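七月总算有了一个什么安排都没有的上午,我决定收拾布袋子。对,就是那种布袋子,超市送的、展会发的、朋友旅行带回来的、自己在摊位上脑子一热买的。我知道这个话题很小,可我积攒了一肚子的话,今天就在这里慢慢发,想看的朋友泡杯茶,不想看的先把我静音一会儿,不生气的!

先交代背景。我们家玄关有一个挂钩,本来说好只挂“今天要用的那一个”。后来挂了两个,后来三个,再后来一拉就掉下来一坨,像拔萝卜一样。上个月挂钩终于从墙上下来了,带着一小块墙皮。我先生看了一眼墙,看了一眼我,去厨房烧水了。他这个人就是这样,不说话的时候最让人心虚。

所以今天把全家的布袋子都找出来了。玄关的,衣柜底下的,车后备箱的,还有一个大布袋里面塞着一个中布袋,中布袋里面塞着一个小布袋,小布袋里面是一张洗衣店的收据,字都褪光了。总数是29个。我数了两遍,第二遍是因为第一遍不愿意相信。

地点选在餐桌。之前我都是在床上整理东西,结论是床上不适合,床是软的,布也是软的,软的东西放在软的东西上,怎么折都不平,而且折到一半人就躺下去了。餐桌硬、平、高度合适,站着弄也不弯腰。这张浅色的木桌子是六年前搬来 Lilanholm 的时候买的,当时嫌颜色太淡,怕显脏,现在反倒是家里我最喜欢的一件家具,木纹看久了会看出山啊水啊的。

动手之前桌面要先擦一遍,擦完等它干透。我有一次急着弄,桌上有一点点酱油没擦到,白布袋子往上一放,好了,那个袋子从此只能装土豆。白布是真的记仇。

方法是一次只往桌上放一个。我以前喜欢把所有东西倒成一座山再开始,电视上都这么演的,很有气势,可是山倒出来以后人就没力气了。今天其他的全部在脚边的大筐里待着,叫到谁谁上来,桌子中间留出一大块地方给手用。 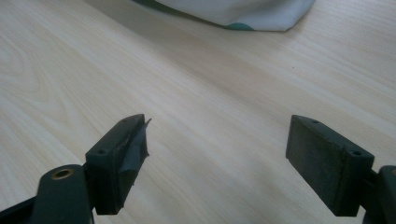
一个一个来还有一个好处,就是你会认认真真看它一眼。平时抓起来就走,谁会看自己的布袋子呢。我今天看到一个袋子的里侧缝了一个小口袋,用了快三年,第一次知道!里面还有一颗薄荷糖,糖纸都和布粘在一起了。

下面说说我怎么分。网上的分法很多,按大小的,按颜色的,按材质的,我都试过,都坚持不到下一次买菜。颜色分法尤其骗人,刚弄好的时候漂亮得想请客人来参观,过两天洗出来一批,又全混了。

我现在按“装什么”来分。买菜的一堆,装书和电脑的一堆,去游泳的一堆,送人东西用的一堆。最后这一堆很重要,大家不要忽略。给朋友带一盒点心,总不好拎一个沾着葱味的袋子去,给出去又不好意思要回来,所以要有几个干净的、自己舍得的袋子专门用来“嫁出去”。

说到嫁出去,去年 Chiamaka Okonkwo 搬家,我给她装了一袋子碗送过去,那个袋子后来在她家、她妹妹家、她妹妹的健身房之间走了一圈,最后又装着一袋橘子回到我手上。我看到它的时候真的有一种亲人归来的感觉,洗了,熨了,现在是我的头号买菜袋。

装书的袋子要看底。薄薄一层布、底下没有折角的,装两本厚书就会往下坠,走路的时候一直打小腿,回家一看腿上一条红。有底的要好很多,书能站着。我平时背电脑去 Pedar 那边上课,用的就是一个有底的,丑是丑了一点,稳。

游泳的单独放,这个没有商量。泳池的味道会传染的。哪怕洗过,你把它跟买菜的袋子叠在一起放一个星期,面包拿出来都有一点点更衣室的意思。

然后就是淘汰。我舍不得,真舍不得,每一个都有它的来历。但是有几种情况我今天下了狠心:带子根部已经开线而且补过一次又开的,拿掉。布已经薄得透光的,拿掉。还有那种大得离谱的,装满了根本提不动,装一半又歪歪扭扭,当初到底是想装什么呢,装被子吗。拿掉。

拿掉也没扔。薄的剪开当抹布,擦窗户特别好用,不掉毛。大的那个我拿去罩电风扇了,冬天的时候套上去,带子在底座上一系,正好!困扰了我好几个冬天的电风扇积灰问题就这样解决了,我站在那里欣赏了好一会儿。

有朋友在下面问怎么洗,集中回一下。普通的素色袋子,翻过来,跟毛巾一起洗,水不要太热。带印花的一定要翻面,翻面,翻面。我有一个印花的袋子就是没翻面,洗出来上面那一行字少了半行,意思都变了,现在只敢在家里用。

晒的时候不要夹带子。我知道夹带子最顺手,可是湿了的袋子很重,全挂在带子上,干了以后一长一短,背起来永远往一边滑。夹袋子的底边,倒过来晒,口朝下,水也走得快。这个是婆婆教我的,我刚开始还不信,故意两种都试了,好吧,她赢了。

熨不熨随你。我一年熨一次,就是今天这种时候。布袋子熨过以后折出来真的不一样,像新书。不过要是家里有小孩在地上跑来跑去,就别折腾熨斗了,用手掌多抹几遍,压在厚书底下过一夜,也很像样。

中间休息了一下,吃了半个西瓜。好,继续,要讲带子了。我今天真正想讲的就是带子。

布袋子难收,难在带子。袋身再怎么皱,总归是一块布,拍一拍就听话。带子不行,带子又长又滑,你折左边它从右边溜出去,塞到抽屉里它就去勾别的袋子的带子,下次一拉,一家老小全出来了。我家玄关那个挂钩的悲剧,说到底就是带子的责任(我当然也有一点)。

有宽带子又有细带子的更要耐心。宽的那条厚,有自己的脾气,折过的地方会鼓起来。细的那条呢,软,爱拧,一拧就是好几个弯,你以为理顺了,翻过来一看背面还有一个。我的经验是先理细的,再理宽的。顺序反过来,细的一定会从宽的底下钻过去,不要问我怎么知道。

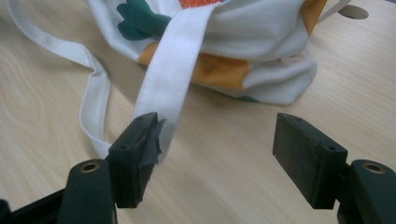 白底印花的布袋,带子还没理顺

我对这种带彩色图案的白袋子一直没有抵抗力。深深的青绿色,再来一点芥末黄、橘色,放在白布上就是好看,买菜的时候心情都会好一点。折它们的时候我会故意让有颜色的地方朝外,抽屉一拉开,一眼就认出来是哪个,省得一个个翻开看。

具体折法写在下面,我尽量写清楚。我这个人讲方法容易跑题,请多包涵。

第一步,提着底边抖两下,口朝下。里面要是有东西,这时候就掉出来了。今天抖出来的有:发圈、停车票、一支没有盖子的笔、葱的一小段(已经很干了,像书签)。

第二步,平铺。底边对着自己,口朝外,带子全部甩到上面去。用手掌从中间往两边抹,别从一头抹到另一头,那样布会歪。边上的缝线摸一下,两条缝线要是都在侧面,就说明铺正了。

第三步,理带子。细的先拉直,拧着的地方一个一个转回来,转的时候捏着根部,从根部往外捋。捋顺以后折一折,放在袋身上面,不要超过袋身的边。宽的那条盖在上面,压住它。宽带子有点分量,正好当镇纸用。

第四步,两边往中间折,宽度差不多是抽屉隔板的一格。我的抽屉比较窄,所以折成三份,抽屉宽的人折两份就行。然后从口那一头往底边折,带子就整个被包进去了。到底边的时候,把最后那一层翻开一个小口,把前面的塞进去,拍一拍。好了,一个小方块,扔都扔不散!我真的扔给我先生看过,他接住了,说“嗯”。

有的袋子太厚,塞不进去,硬塞的话缝线会受不了。厚的就不塞了,折好竖着放,让左右邻居夹住它。竖着放是关键,躺着摞起来的话,想要的永远在最底下,一抽就全倒了。

抽屉的隔板是以前在 Gruker 买的,那时候买来放袜子,后来袜子搬了家,隔板闲着。我翻出订单看了一下,尾号3068,买了以后拆开用了一季就收起来了,惭愧。隔板长50厘米,我的抽屉再短一点,就斜着卡进去,歪打正着,斜的那个角落刚好放那几个特别小的。

折到一半的时候 Radoslava Šindelář 来借打气筒,看到一桌子的架势就坐下来帮我折。她折得比我快多了,手上有劲,抹一下是一下。可是她折出来的都比我的小一圈,放在一起一个高一个矮,像合唱队。我趁她去洗手的时候偷偷重折了两个,她要是看到这一条,对不起嘛,西瓜还有半个给你留着。

她还教了我一个办法:出门带在身上的那个,不要折方块,卷起来。从底边往口那边卷,最后用带子绕一圈,带子的头塞进去。卷好的可以直接丢进大衣口袋,形状像个春卷。我下午试着带了一个出去,到 Fonseca 的面包店,掏出来一抖就开,老板娘问我是不是变魔术,哎呀我高兴了一路。

说回抽屉。最后排好的顺序是:最靠外面放买菜的,手一伸就拿到;中间是装书的和游泳的,游泳的另外套了一层薄袋子隔着;最里面是准备送人的,反正用得少。玄关那里换了一个新挂钩,只有一个钩,短短的,挂两个就会掉。这是我故意挑的。我了解我自己。

车上也放了。后备箱一个,副驾驶手套箱里一个卷好的。以前每次走到超市门口才想起来袋子在家里,然后就又买一个新的,家里就是这样多起来的。大家想想自己家的布袋子有多少是“忘了带”买来的,我算了一下我的,不好意思公布。

还有一个小规矩,试了一阵子了,觉得能坚持:买菜回来,东西放进冰箱以后,袋子不放在椅背上。椅背是一个陷阱,上了椅背就一个星期下不来。直接抖一抖,折好回抽屉,或者脏了就进洗衣机。整个过程也就是等水烧开那么一会儿。

刚才 Kayode Effiong 留言说他家的布袋子全部塞在另一个布袋子里,问算不算收纳。算的算的,我以前也是这样。只是你要的那个永远在最下面,而且那个当妈妈的大袋子从来没有机会出门,想想有点可怜。你可以先把买菜的拿出来单独折,其他的慢慢来,不用一次弄完。

也有人问我为什么不干脆多扔一点,留五个就够了。道理我懂,可是布袋子又不占什么地方,折好以后更不占,我自己又真的都在用。每个人家里总有一样东西是可以稍微多一点的吧,有的人是杯子,有的人是伞,我就是布袋子。我先生是数据线,他那个盒子我至今不敢打开。

补充一下,刚刚发现漏了一件事:补带子。带子根部刚刚开始松的时候就要缝,缝一个小方框,里面再打一个叉。线用粗一点的,颜色不一样也没关系,我有一个袋子是用红线补的,补完反而像原来就设计成那样。等到完全断了再补就麻烦了,布边会毛,针脚吃不住。

针的话用大一点的,宽带子那种织得密的很难扎,戴个顶针,不要逞强。我今天逞强了,食指上有一个小洞,打字的时候一下一下提醒我。

天快黑了,桌子也擦好了,晚饭吃凉面。抽屉我已经拉开看了五次,每次都只是看看,不拿东西,关上,很满足。我先生路过问我在找什么,我说没找什么,就看看。

明天要是还有力气就弄塑料盒的盖子,那个才是硬仗,盖子和盒子的数目从来没有对上过。有经验的朋友请先在下面教教我,尤其是圆的那种,到底怎么放才不会滚。先谢谢大家,手指头要去贴个创可贴了,晚安!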